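Looking after the two-arm cell at Brinness

I have been responsible for the upkeep of the chair-handling cell at Brinness since May, when Ramiro Palacios moved to the Zabala site. The cell has two arms, each with a white gripper, and its work is plastic chairs: taking hold of them by the seat rim or the leg and turning them over. What follows is a record of how I keep it in order, written mainly for the person who will take over from me.

The grip points come first. The left arm works at the near edge of the seat and the right arm goes to the front corner, toward the leg. If either approach has drifted, I correct it before looking at anything else.
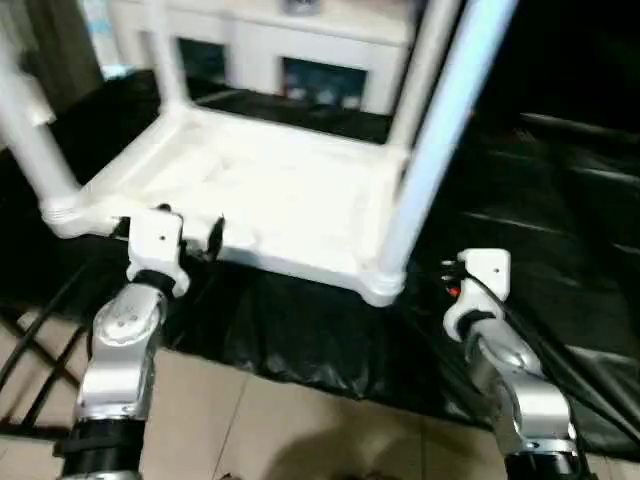
How often should the grip points be checked?
Every Monday before the first run, and again after any gripper has been removed and refitted.

I follow the same order each time.

1. Cables. Run both arms through their full reach at low speed and watch the slack. A cable that loops freely over the left arm is acceptable; one that pulls tight at the wrist is to be rerouted the same day. Maja Jasińska set the present lengths, and I have changed only one of them.

2. Leg grip. Let the right gripper close on a leg near the seat and lift. The left gripper must hold the front edge of the seat throughout. I repeat this lift 34 times and enter any slip in the log.
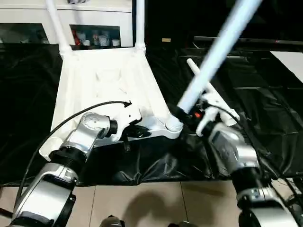 3. Floor sheet. The black plastic sheet is smoothed out at the start of the day and allowed to crumple after that. It is replaced when it tears - wrinkles alone are no reason to change it.

4. Closer. This is our name for the small program that sets gripping force. I leave it at 80 for these chairs. The Catik settings that came with the cell were higher, and I do not recommend going back to them.
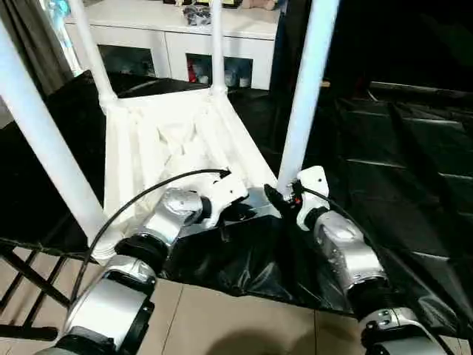

Both grippers at the chair, seat underside facing up.

The fingers need the most patience. I wipe each one with a dry cloth, look along both edges for scoring, and check the seating at the base. The spare pair is in drawer 2, and the log stood at cycle 1152 when I last changed a finger.

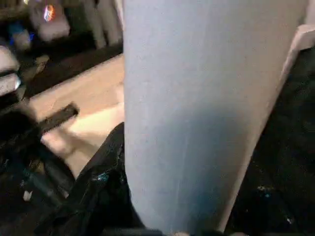 Page last changed: Monday, 4:10 p.m.

Since first writing this I have moved the cable check ahead of the leg grip. The two were formerly the other way round, and a tight cable could spoil a whole set of lifts before it was noticed. Ramiro's older notes still give the former order and should be read with that in mind. The right wrist cable is due for replacement, and the part is on order.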